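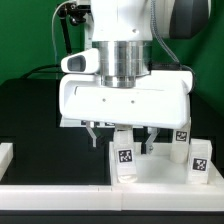
Ostrowski School Alumni and Community Club

About Us

We're the people who keep in touch! If you went to Ostrowski, taught at Ostrowski, sent a kid to Ostrowski or just live close enough to hear the marching band warming up, you belong with us. Membership is free and there is no form longer than one page.

The club began with 22 former students who wanted a reunion and couldn't agree on a date, so they held two. Both were great fun. People kept coming back, the potluck got bigger, and by the next fall we had a mailing list and a shelf of our own in the school library. Today the list has 243 households on it, from right across the street to a family that moved overseas and still votes on the picnic menu every year (they always pick the ribs).

Our biggest event is the July picnic on the lower field. Bring a blanket and a dish to share, and come early if you want shade. The three-legged race is open to all ages and it gets loud. After dark we show old school plays on the side of the gym, sound problems and all, and people love spotting themselves in the chorus.

During the school year we run the Skever Reading Hour, named for the street the first school building stood on. Club members read with second and third graders on Wednesday afternoons in the library. You don't need any experience, just a bit of patience and a willingness to do the voices. New readers sit in with a regular for their first two visits.

Then there's the history project, which has taken over several of our kitchen tables. We've sorted and labeled 1000 items so far: yearbooks, programs, lunch menus, report cards, a truly wonderful set of letters from the exchange with Mundano. We are still missing the yearbooks from the years right after the move to the new building. If you have one in a closet, please let us borrow it! We'll scan it and bring it back to your door.

We meet on the first Monday of the month at 7 p.m. in the cafeteria, using the side entrance by the bike racks. There's coffee, there's usually pie, and the business part is over by 8. Kids are welcome and can use the art tables at the back.

Want to join? Leave your name at the front office or come to any meeting.

Page updated 26 Feb 2026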